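Clear and Brittle: The Working Life of Household Acrylic

Poly(methyl methacrylate), sold as acrylic, has been a sheet material for most of a century. It went into aircraft canopies first, then shop signs, then furniture. Its largest presence in the home today is in small open boxes: pen trays, cosmetics drawers, spice racks, bathroom holders.
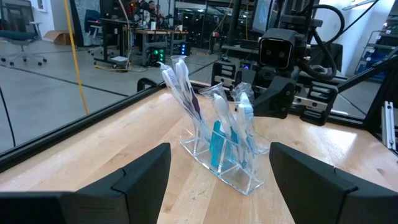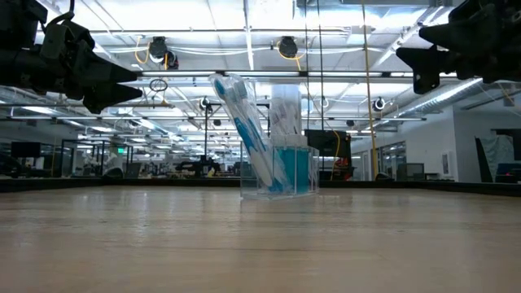 Toothbrushes in plastic wrapping, stored in clear acrylic.

A bathroom is a hard place for the material. It has warm water, alcohol-based products, perfume, and frequent wiping, and each of these acts on acrylic in a different way. The failures that follow are usually blamed on cheap plastic. In most cases the plastic is ordinary and the problem was built in at the shop.

Sheet comes in two main types. Cast sheet is made by pouring monomer or a thick syrup between two plates of glass and letting it polymerize slowly. Extruded sheet is pushed through a die as a melt and cooled over rollers. Cast sheet has longer polymer chains, machines cleanly, and tolerates solvents better. Extruded sheet is cheaper, holds a tighter thickness, and softens at a lower temperature. On a store shelf the two look the same.

Uniyal, a fabrication shop in Travness, works with both. The shop cuts, bends and bonds small storage goods for several labels, among them Jusureo, which sells organizers for closets and bathrooms. A standard order is 404 units. The shop's reject log for one November run lists 12 pieces pulled at final inspection, nearly all for the same fault: fine silvery lines running inward from a bonded edge.

Those lines are crazing. A craze looks like a crack but still has material across it, in the form of very thin stretched fibers separated by voids. The voids scatter light, so a craze shows up bright when the part is tilted under a lamp. It carries some load. Under continued stress the fibers break and the craze turns into a true crack.

Two things have to be present for crazing of this kind. One is tensile stress in the surface. The other is a liquid that can work its way between the chains. Isopropyl alcohol does this readily, and so do many glass cleaners, perfumes and mouthwashes. A relaxed piece of acrylic may be wiped with diluted alcohol many times with no visible effect. A stressed piece can craze in minutes.

Stress comes from fabrication. A laser cut melts a narrow band along the edge, which then shrinks as it cools while the bulk of the sheet stays where it is. The edge is left in tension. Flame polishing does the same thing and leaves the same bright finish. Line bending heats a strip and leaves the cold areas on either side to resist it. Injection molded parts carry stress of another type, frozen in as the melt packs into the mold, and it tends to be highest near the gate.

Bonding then supplies the liquid. Acrylic is usually joined with a thin solvent cement that is drawn into the seam by capillary action. It dissolves both faces slightly, the chains mix, and the solvent leaves over the following hours. If the edge was laser cut an hour earlier and went straight to the bonding table, the cement meets a surface already under tension.

The remedy is annealing. Parts are heated in an air oven to a point below the softening temperature, held there long enough for the full thickness to even out, and cooled slowly. Uniyal sets its ramp by sheet thickness and does not open the door until the parts are below 50 degrees Celsius. An oven cycle ties up equipment for most of a shift, and it adds nothing a buyer can see. It is the first step dropped when a price is pushed down.

A shopper has one fairly good indicator. Residual stress rotates polarized light, so a clear part viewed between a laptop screen and a pair of polarized sunglasses shows colored bands where the stress is concentrated. Tight bands crowded along a seam or around a corner suggest a part that should be kept away from alcohol. An even gray field suggests a relaxed one. Fabricators use the same test with a light box and two sheets of film.

Care instructions follow from the chemistry. Use lukewarm water, a drop of dish soap, and a soft cloth that has not been used with powder cleanser. Dry the piece after washing, as hard water leaves mineral deposits that scratch when rubbed. Ammonia sprays and scouring pads should be kept off it. Dishwashers are unsuitable for most bonded pieces.

End of life is less settled. Acrylic can be broken down by heat to its monomer, distilled, and cast again, and the process works well on clean scrap. Household pieces seldom reach it. Curbside programs generally do not take them, and a clear box is easily confused with polystyrene. Midden, a scrap broker that collects from shops in and near Travness, shipped 347 bales of offcuts last year, all of it industrial. It accepts finished goods only with the labels and rubber feet removed, and with cast and extruded material kept in separate bins.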